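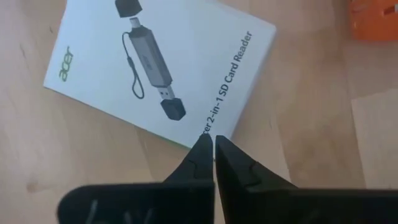 Ein Heft von acer auf hellem Holz

Suche Suchbegriff eingeben Los

Die Übersetzerin

Im November, als ich nach Dorow kam, hatte der Ort 800 Einwohner und einen einzigen Bus am Nachmittag. Ich hatte das Zimmer über der ehemaligen Apotheke gemietet, weil es billig war und weil man mir geschrieben hatte, es sei dort sehr still. Das stimmte. Die Stille war so groß, dass ich in der ersten Nacht aufstand und das Fenster öffnete, um wenigstens den Wind zu hören.

Meine Arbeit war das Übersetzen von Anleitungen. Wie man ein Gerät einschaltet, wie man es reinigt, was man nicht damit tun darf. Ich machte das seit vielen Jahren, und ich machte es ordentlich. Für den Winter hatte mir die Firma Skimorell einen großen Auftrag gegeben, 3372 Zeilen, alles über Pumpen. Ich wusste nichts über Pumpen. Aber ich kannte die Sätze, die in solchen Heften stehen, und sie sind überall verwandt miteinander.

Am dritten Tag klopfte die Vermieterin. Sie war eine Frau von fast 90 Jahren und trug eine Männerjacke. Sie sagte, man habe ihr erzählt, dass ich fremde Sprachen könne. Dann legte sie einen Brief auf meinen Tisch, zwischen die Wörterbücher.

»Der liegt schon lange«, sagte sie. »Mein Mann hat ihn nicht lesen können, und ich habe nicht gefragt.«

Der Brief war auf Finnisch geschrieben, mit blauer Tinte, und unten stand nur der Name Hämäläinen. Kein Vorname. Ich sagte, dass ich Finnisch nur ein wenig verstehe, aus meiner Studienzeit, und dass ich Zeit brauche. Sie nickte, als hätte ich ihr einen Preis genannt, und ging wieder die Treppe hinunter.

Ich übersetzte am Tag die Pumpen und am Abend den Brief. Die Pumpen gingen schnell. Der Brief ging langsam, manchmal nur ein Satz in einer Stunde. Es war von einem Boot die Rede, das man zusammen gestrichen hatte, von einem Sommer in Parkalon, von einer Schuld. Ich dachte zuerst, es gehe um Geld. Später fand ich im Wörterbuch eine zweite Bedeutung und strich alles wieder durch.

Was mich störte, war, dass ich den Ton nicht traf. In meinem Deutsch klang der Mann immer wie eine Anleitung. »Bitte vergessen Sie das Haus nicht.« »Achten Sie auf die Tür im Winter.« Ich versuchte es mit du, und da wurde er plötzlich ein anderer Mensch, jünger und ein bisschen beleidigt. Ich weiß bis heute nicht, welcher von beiden der richtige war.

Nach zwei Wochen brachte ich der Vermieterin das Blatt. Sie saß in der Küche und schälte Äpfel. Sie wollte nicht selbst lesen, also las ich vor. Bei dem Boot hörte sie auf zu schälen. Bei der Tür sagte sie: »Die hat immer geklemmt.«

Als ich fertig war, fragte ich, ob sie antworten möchte, ich könnte es versuchen. Sie schaute auf den Umschlag und rechnete. Der Stempel war 40 Jahre alt.

»Schreiben Sie, dass die Tür jetzt neu ist«, sagte sie.

Ich schrieb es noch am selben Abend. Es war ein kurzer Satz, und ich brauchte dafür länger als für eine ganze Seite Pumpen. Eine Adresse in Parkalon stand auf der Rückseite, halb verwischt, die Hausnummer konnte eine Eins oder eine Sieben sein. Ich nahm die Sieben. Am nächsten Nachmittag gab ich den Brief dem Busfahrer mit, und er steckte ihn hinter die Sonnenblende, wo schon andere waren.

Diese Seite verwendet Cookies. Mit der weiteren Nutzung stimmen Sie dem zu. Einverstanden Mehr erfahren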